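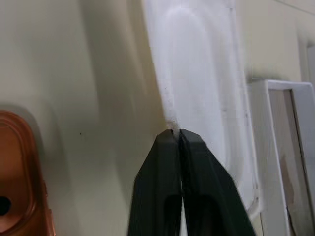 Clemton Food & Travel Help > Local Eats > Snacks and street food

What should I order at a savory pancake stall if I only get one stop?

Posted by Narnon
January 23, 2019

Hi everyone! I'm spending one evening in Jirora on the way to my cousin's place, and I keep reading about the stuffed pancakes they sell near the old bus station. I love anything with a crispy edge and a messy middle, so this is pretty much my dream dinner. The trouble is that every list I find names a different filling. One says you have to get the egg and pickled cabbage, another says only visitors order that and the locals go for the potato one with green chili.

I have room for maybe two pancakes (okay, three if they're small). I eat everything except shellfish. I'd also love to know if it's worth trying to make them at home afterward, because I already know I'm going to miss them. Is the batter a yeast thing or a baking powder thing?

Thanks so much, I'm already hungry typing this.

3 replies

Liam Mac Mathúna

Oh, you are in for a treat! I lived four streets from that bus station for two years and ate at those stalls more than I ate in my own kitchen.

Get the potato and green chili first. It's the plainest looking one and it's the best. They mash the potato with fried onion and a lot of black pepper, and the outside goes so crisp that it crackles when you fold it. Eat it standing up, right there, while it's too hot. If you carry it back to your room the steam makes it soft and you'll wonder what I was going on about.

Then get the egg and pickled cabbage as your second. Whoever told you only visitors order it has never been there at breakfast, when half the line is people on their way to work with exactly that in their hands. Ask for extra cabbage (they never charge for it, or never charged me).

The stall I like best is Sánchez, the one at the far end past the fruit sellers. The line is longer but it moves. They open around five and close when the batter is gone, so don't leave it until late.

The batter is yeast, made the night before. I do it at home like this:

Ingredients for 7 small pancakes
900 grams plain flour
A small spoon of dry yeast
A big spoon of sugar
Salt
Warm water, enough to make a loose, stretchy dough you can't quite knead

Method

1. Stir everything together in your biggest bowl the evening before, cover it and leave it in the fridge. It should be bubbly and smell a little sour by morning.

2. Make the filling and let it go completely cold. Warm filling tears the dough, and I've lost plenty of pancakes that way.

3. Oil your hands really well, pull off a lump of dough, flatten it on your palm, put the filling in the middle and pinch it shut.

4. Fry seam side down in a heavy pan on medium heat. Press it flat with the back of a spoon after the first minute, flip, and give it a good long time on the other side. You want deep brown, not gold.
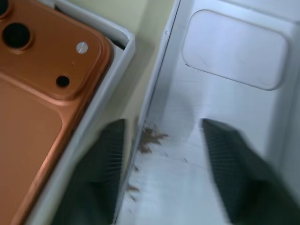 5. Stand them up against each other on a rack for a couple of minutes so both faces stay crisp, then eat them with vinegar and chopped chili.

Yes, I know that says "small" and it's a lot of flour. They're small by Jirora standards! Halve it if you're cooking for two. Please come back and tell us what you thought.

cornbread_and_jam

potato!!! always potato. also get the ginger drink from the cart next door, it's so good with anything fried

Clemton Road Baker

I went in December and agree with most of what Liam wrote, with a couple of additions.

Bring coins. The potato one was 63 and the egg one was 93 when I was there, and the woman serving me had to go borrow change from the fruit seller. Prices may have gone up.

If you have room for a third, try the sweet one with brown sugar and crushed peanuts. It's thinner than the others and the sugar turns to syrup inside, so bite a tiny hole first and let it cool or you'll burn your chin like I did. It was my favorite thing of the whole trip and I hadn't even planned to order it.

On making them at home, I've used baking powder when I forgot to start the dough the night before. You get a softer, breadier pancake without the chew. Still a very nice supper! Just use less water than you would for the yeast version and let the dough sit for half an hour before you shape it. I use leftover mashed potatoes for the filling and they work fine if they aren't too buttery.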